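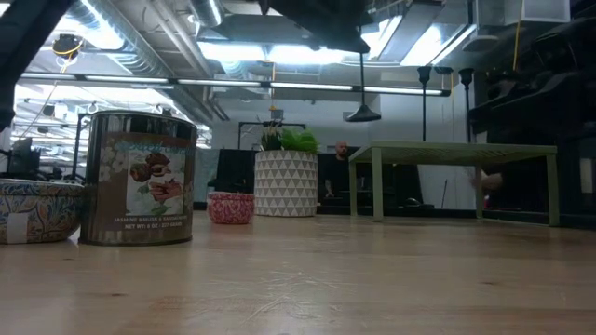 Manipulation Data Group, Bench 2

January 6, 2021

Back on the tabletop set after the break. Objects along the rear of the table, left to right: patterned bowl, candle tin, small pink-and-red bowl, planter, green slatted bench. Vesela wants this order kept until we have 800 good episodes, then we shuffle.

Task for this batch is "put the small bowl on the bench." Milovan and I split the operating, 11 episodes each and then swap. Farhad writes the instruction text afterward from the recordings. Please don't type your own in the notes field, it gets merged and he has to pull it out by hand.

Threw out 6 episodes from the morning. In two of them the operator let go early and the bowl rocked on the slats. The rest had joint logs that started late. Tuấn thinks it is the Hista recorder waiting on the clock sync, same as in September. Restarting it before each block seems to help.

The tin is a nuisance. It mirrors the lights, and the depth map has a hole wherever it stands. Leaving it in for now. The model will have to deal with shiny things sooner or later, and the Zelska set has none.

Approach from the right side is underrepresented. Next block, start the arm over the bench at least half the time.

To do: re-export the good episodes, ask Mervin about disk space, check wrist calibration before the next block.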